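Raltthorpe pulls its chess tables, pending a decision on chess

Residents of Raltthorpe who like to lose at chess outdoors will have to lose somewhere else this spring. The town removed all five public tables from Arkirham Square in April, citing a review of its street furniture policy, a document that few people in town had heard of and that does not mention chess.

The tables went early in the morning, before the regulars arrived. By lunchtime the regulars had arrived anyway and were standing where the tables used to be.

"I had a game adjourned," said Dolores Ostrowski, who has played on the square for 22 years and describes her record there as private. "I was a bishop up. I would like that noted."

The trouble goes back to last fall, when the owner of a nearby café complained that players were sitting for hours over a single cup of tea bought elsewhere. A second complaint concerned the noise. Players dispute this, though they concede that Ojārs Vanags sighs loudly when he is losing and that he has been losing since about October.

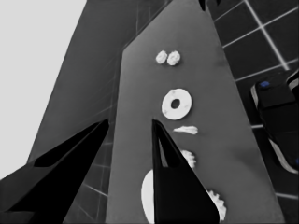

Illustration: computer rendering / Seo Graphics

Town spokesperson Rahel Mayrhofer said the tables were in storage and in good condition, and that the review would look at "seating, surfaces and dwell time." Asked what dwell time was, she said it was the amount of time people spent in a place. Asked whether the town wanted people to spend time on the square, she said that was one of the questions before the review.

Three sites are being considered for the tables if they come back. One is the square itself. Another is the lawn behind the Tollell Street library, which floods. The last is the upper deck of the parking garage, which has the advantage of a view and the drawback of being a parking garage.

Zhuoran Yin, who teaches a beginners' class to children after school, has moved it to the laundromat on Tollell Street for now. Attendance is up. Parents have started bringing their washing, and the owner has asked only that games not be played on top of the dryers – a rule that had to be introduced after the first session.

Vanags has brought a folding table to the square every afternoon since the removal. The town says folding tables need a permit. The permit form asks for the table's purpose, and he has written "sighing."

The review is due to report before the end of summer.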